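Section 4. Fitting the drawer – small wooden cabinet Viris

Put the cabinet on a flat table before you start. 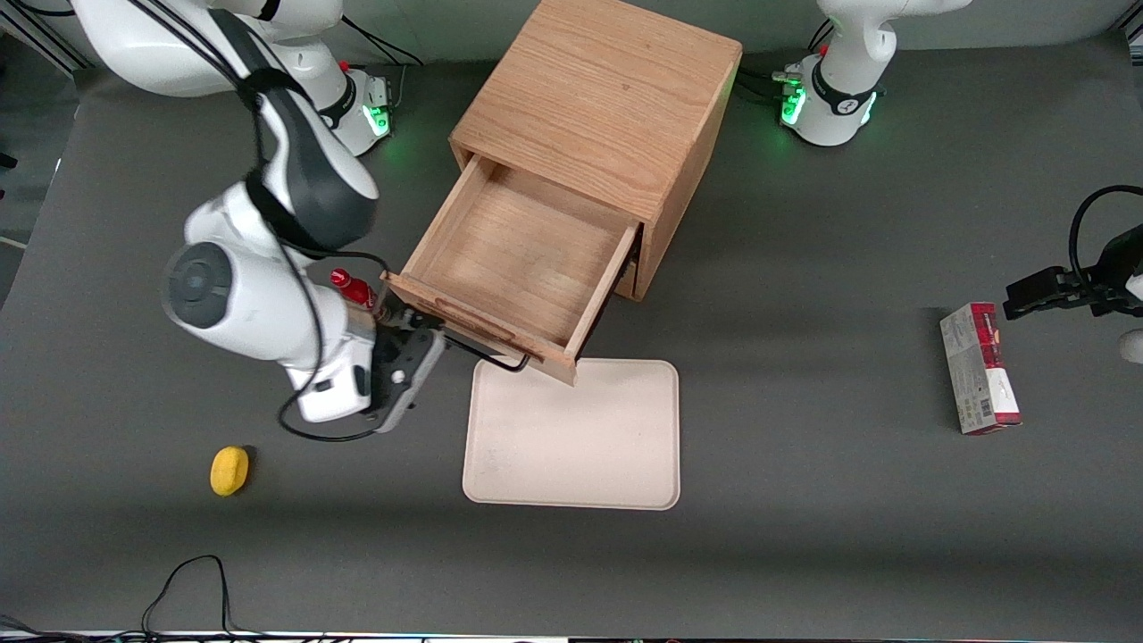
One reader of the earlier guide wrote to us that her drawer closed hard in the last part, and asked if the slide should get oil. Please do not use oil.

1. Pull the drawer out to the stop.
2. Loosen the 2 screws of the slide by half a turn.
3. Push the drawer in and out 6 times, slowly.
4. Tighten the screws again.

Note: wipe the drawer bottom only with a dry cloth.

Caution: keep fingers away from the metal slide – it can pinch.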